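Gradura Opens Sign-Ups for Its Home Energy Evenings, With Free Help for Renters and Homeowners Alike

Neighbors invited to bring their bills, their questions and a friend to the series starting in September

For Immediate Release

Gradura, the neighborhood home energy service, is delighted to announce that sign-ups are now open for the Home Energy Evenings, a free series of friendly, sit-down sessions for anyone who has ever opened an electric bill at the kitchen table and wondered where on earth all of it went. The series begins in September and runs through the fall and winter, with 24 evenings on the calendar and room for up to 60 people at each one.

The evenings grew out of something much smaller. Last winter the team at Gradura started leaving the front office open a little later than usual, with a pot of coffee on and a few chairs pulled up, so that people who work during the day could stop in and talk over a bill without having to take time off. We expected a quiet hour or two. What we got was a full room, people standing along the wall with their coats still on, and a good deal of laughing (there is something about comparing water heaters that brings folks together!). By the time spring came, we had talked with 140 households, and a great many of them asked the same thing on the way out the door, namely when the next one would be.

"I still think about a couple who came in with a shoebox," said Manon Melnyk, director of Gradura. "They had kept every bill from the house they'd lived in since their kids were small, and they'd never had anybody sit down and go through them. We spread them out on the table and found the month the old freezer in the basement started to go. You could see it right there in the numbers. They were so pleased, and I was too, and I went home that night and told my own family we had to find a way to do this properly."

Doing it properly has taken most of the summer. Each evening will open at 6:30 with a light supper, followed by a short talk on one subject and then plenty of time at the tables, where Gradura staff will sit down with people one household at a time. Nobody needs to stay for the whole thing. Parents are welcome to bring children, and there will be a corner with drawing paper and puzzles, along with a coloring book about the weather that has turned out to be popular with grown-ups as well.

The talks have been planned around the questions that came up again and again last winter. The first few will cover how to read a bill line by line, what the different rates mean, and how to tell whether a change in the bill comes from the weather, the rate or something in the house. From there the series moves on to drafts and weather stripping, water heaters, laundry, refrigerators and freezers, window coverings, and lighting. One evening in November is set aside entirely for people who heat with electric baseboards, who told us, quite rightly, that most advice seems to be written for somebody else.

Renters will find a good deal here for them too. Much of what is printed about saving energy starts from the idea that you own your walls, and plenty of our neighbors don't. Three of the evenings are planned with apartments in mind, covering things a person can do without a drill or a landlord's signature, and how to write a polite and useful letter to a landlord when a signature is needed after all. Sample letters will be on hand in large print, and staff will be glad to help fill them in.

"My mother rented the same apartment for years, and she kept a rolled towel at the bottom of the front door from October until Easter," said Lilibeth Cabanatuan, who will lead the apartment evenings. "She thought that was simply how it was. I'd love for people to come and tell us about their own rolled towels, whatever they happen to be, and then we can look for something a bit better together. And if the towel is doing a fine job, we'll say so!"

Among the subjects that drew the most talk last winter was the humble tangle behind the television. Many devices go on drawing a little power when they are switched off but still plugged in, and the amounts are different from one device to the next, so the October evening on plugs and standby power will be a hands-on one. Guests will be able to borrow a plug-in meter, take it home, and write down what they find on a simple chart. The evening will also go over the ordinary safety points that are easy to forget in a busy house: don't plug one power strip into another, keep strips out from under rugs and bedding, plug space heaters straight into the wall, and replace any strip that has a damaged cord or feels hot to the touch.

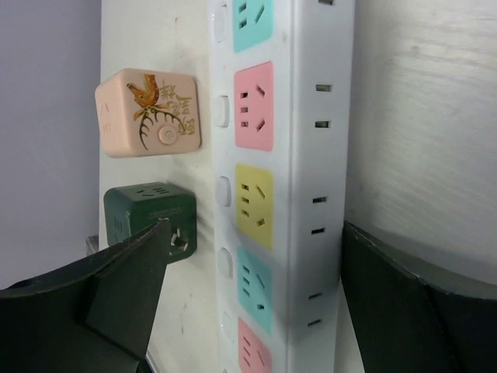
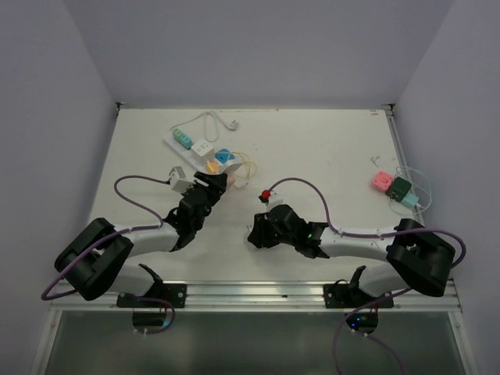
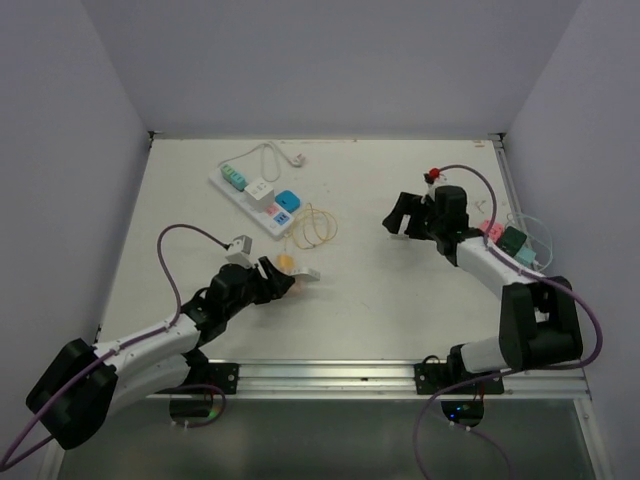
The plug-in meters may be kept for two weeks, and anyone who needs a little longer has only to call. Completed charts can be brought along to any later evening, where a member of staff will go over them and help work out what each device costs to run over a month at the household's own rate. Those who would sooner not write anything down are welcome to come and listen.

Gradura is very grateful to the businesses that have helped make the series possible. Wumik, the family-run hardware store, has given weather stripping, door sweeps and window film for 500 take-home kits, which will be handed out as the season goes along, one to a household. Pathak, the bakery next door to our office, is providing bread and something sweet for every supper, and has promised the cardamom rolls for opening night. Draltum has lent the hall, along with its kitchen, its good long tables and a coat rack that we are assured will hold up better than ours did.

The hall is on one level, with a ramp at the side entrance and parking behind the building. The bus stops across the street, and the last bus leaves after the evenings end, so no one should feel they have to hurry through dessert. Hearing loops will be in place for the talks. People who would like an interpreter, or who need the printed pages in another language, are asked to mention it when they sign up so that everything can be ready for them.

There is no charge for any part of the series, and nothing will be sold at the evenings. Gradura does offer paid home visits through its office, as it always has, but staff will not be booking them at the suppers. "If you come for the soup and go home with a roll of weather stripping, that's a good night as far as I'm concerned," said Melnyk.

Those planning to attend are encouraged to bring a recent electric bill, and a gas or oil bill as well if the household has one. A bill from the same month a year earlier is a wonderful help if it can be found, though many people will not have kept one, and staff can show guests how to request past bills from their utility. Photographs of a furnace label, a water heater label or a drafty window are also useful. Please don't unscrew or move anything to get the picture.

How to sign up

Places may be reserved by stopping in at the Gradura office, by calling during office hours, or by returning the card that will be mailed with the August newsletter. Guests may sign up for a single evening or for as many as they like. When an evening is full, names will be kept on a waiting list, and anyone on the list will be called as soon as a chair opens up. Groups from churches, clubs and apartment buildings are very welcome and are asked to call ahead so that a table can be held for them.

A printed calendar with all of the evenings, the subject of each talk and the supper menu will be available at the office, at Wumik and at Pathak beginning in August. Menus may change with what is in season. Every supper will include a dish without meat, and other needs can be noted on the sign-up card.

About Gradura

Gradura helps people understand and look after the energy they use at home. Its staff carry out home visits, answer questions by telephone, and publish a monthly newsletter with seasonal tips, letters from readers and a recipe or two for the slow cooker. The office is open to walk-in visitors, and the coffee is usually on.

Media contact

Lilibeth Cabanatuan, Gradura. Members of the press are welcome at any of the evenings and are kindly asked to let us know beforehand, so that we can set another place for supper and ask our guests whether they are comfortable being interviewed.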